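How to Load a Small Dish Rack So Everything Fits

I wash up by hand twice a day, and I have become a bit of a rack nut. A small wire rack can take a surprising amount if you put things in the right order, and I love the moment when the last bowl slides into place and the counter is clear again! So this is my whole method, start to finish, for a table or counter with only one rack on it.

What you need

A wire dish rack
A tray or mat to go under it if your counter minds water
Two dish towels, one for drying and one for spills
Whatever you washed

Step 1. Clear and wipe the surface

Take everything off first. I mean everything, even the mail. Shiny dark surfaces are the tricky ones, and a busy pattern on top makes crumbs even harder to spot.
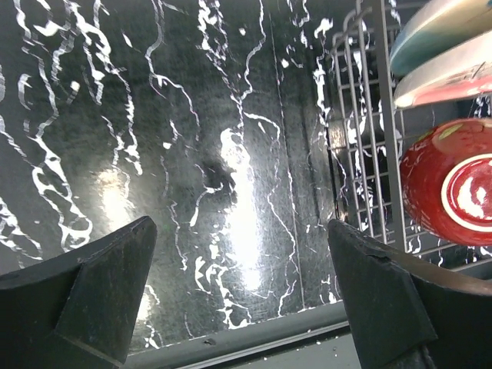 My trick is to get your eyes down low and look along the surface toward a window or a lamp. Crumbs throw little shadows and smears go dull. Wipe from the back to the front, then run the cloth along any ledge or lip at the edge, where the bits always collect. Finish with a dry towel. It takes me 39 seconds (yes, I timed it) and the rack won't skate around afterward.

Step 2. Place the rack

Put it on the side of your drying hand. I'm right-handed, so mine goes on the right and the dishes come in from the left. If you share the job with somebody, have one person on each side and agree on who loads. Silviu and I spent all of April reaching across each other before we worked that out.

Leave a hand's width between the rack and the wall so air can get behind it.

Step 3. Plates go first

Stand them upright in the slots, all facing the same way, biggest at the back. Leave an empty slot between plates if you have slots to spare. They dry so much faster with a gap! My everyday ones are a cream stoneware from Vellemora, nice and heavy, and when two of those lean together they hold a film of water between them until bedtime.

If a plate wobbles, turn it a little until the rim catches the wire. Small plates like to tip forward, so give them the narrowest slots.

Step 4. Mugs and cups

Once the plates are up, fill the space in front of them. A mug can lie on its side there with the handle pointing up or toward you, whichever lets it sit without rolling.
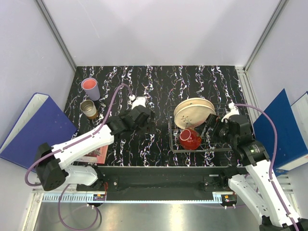

On its side is fine for a mug you plan to towel dry in a minute or two. For air drying, tip the mouth down as far as the wires allow, because a puddle in the bottom of a mug can sit there all night. Plastic cups are so light that they pop out of place when you bump the rack - I leave those until the heavier things are in and wedge them into whatever corner is left.

Keep paper well away from all this. Recipe cards, school binders, the instruction booklet you were just reading: stand them up against the wall or, better, take them to another room. I lost a 348-page Dratcombe cookbook to one drippy colander and I am still sore about it.

Step 5. Bowls on top

Bowls are the greedy ones. Upright they take three slots each, so I bring them in last, rim down and slightly tilted, and let them rest over the smaller things.

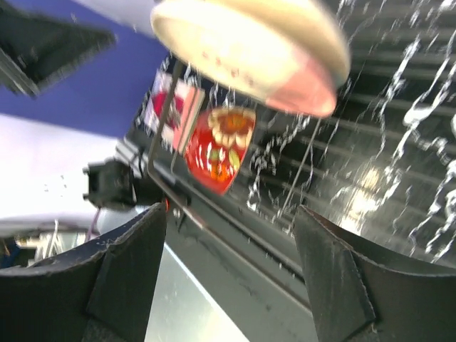
Lower a bowl slowly and keep hold of it until you feel it settle on at least two wires. If it's sitting on a cup and nothing else, lift it and shift the cup over. Birthe Østergaard, who taught me half of this, gives the rack a gentle nudge with one finger at this point. If anything clinks, she moves it. I do the same now and I haven't chipped a rim in ages!

Step 6. Empty it in reverse

Bowls off first, then cups and mugs, then plates. Everything that was resting on something else comes away cleanly, and you never have to pull a plate out from under a pile.

Stack as you go and carry one kind of dish at a time to the cupboard. When the rack is empty, tip it over the sink and give it a shake. Once a week I scrub the wires with an old toothbrush and a little baking soda, paying attention to the spots where they cross.

A few extras

Sharp knives don't go in the rack. Wash, dry, put away.
Glasses get their own towel, folded double, next to the rack.
If you have more dishes than rack, do two rounds. Up to 70 percent full is where mine works best, and past that I'm just building a tower.

Next time I'll cover silverware baskets, including the clip-on one from Sisay that I've been trying out.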